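Search this blog
Type and hit enter

Snacks, trains, no sleep

Posted 12 December 2019 by the Cunureck Diaries

OK quick one, bus leaves in under an hour and I still haven't packed the chargers.

So. Night train from Lullau down to Lelden. Second time doing it. First time was April and I swore never again, and then the fare came up at 98 for the round trip and I folded in about four seconds. Flying is 237 if you want to take a bag. I always want to take a bag.

Things I remember from April, in no order. The heat. You cannot turn it down, the little dial does nothing. Wear layers, bring a T-shirt. The bottom bunk is better if you're tall, the top is better if you hate people sitting on your bed. Second stop is Fehr, which is where they couple on the extra cars, and it feels like being hit by a truck at two in the morning. I was on my feet in the hallway when it happened. Bruised hip for a week.

No dining car. There used to be one, everybody over fifty will tell you about the soup. Now there's a machine with hot water in car 2 and a guy with a cart who gets on at Lullau and gets off again before you're hungry. So food is on you. Bring more than you think. I brought one sandwich and a banana last time and by sunrise I was eating cough drops.

This time I went properly overboard at the Asian grocery behind the station. Noodles in cups (hot water machine!!), rice crackers, those little seaweed sheets, and a few things I picked purely by the packaging becuase I can't read any of it. My system is if there's a picture of a bowl on it I buy it. Has worked so far, apart from one pack of something very fishy that I had to double bag.

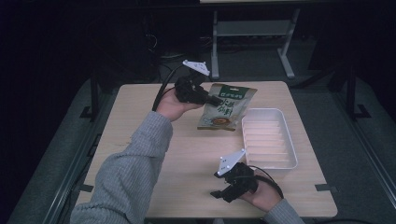 Green top, bowl of something on the front. Good enough for me.

Open the smelly ones at home, by the way. Six people in a compartment, windows that don't open. You will be hated. I pour everything into zip bags the night before and write on them with marker. Takes up half the space too.

Water: two big bottles. The stuff from the machine tastes like pipe even in tea.

Sleep. Don't count on it. Ear plugs, yes, the foam kind. Eye mask, yes, since the light over the door stays on all night and it's that horrible blue. I got maybe three hours in April and spent my whole first day in Lelden walking into things. Booked a room with early check in this time, costs a bit more, don't care.

The distance is 321 miles and it takes all night, which tells you how fast we go. Lots of standing still in the dark. I kind of like that part. Last time we sat forever next to a lumber yard with one lamp on and a dog asleep under it, and I just looked at the dog.

Seats vs bunks, somebody asked in the comments. Bunk. Always bunk. The seats recline maybe an inch and the armrests dont lift.

Ok the chargers. Also socks. Will write up the Lelden half when I'm back, if the wifi at the room is any good maybe sooner. Wish me a quiet compartment.

Last updated: same night, fixed the fare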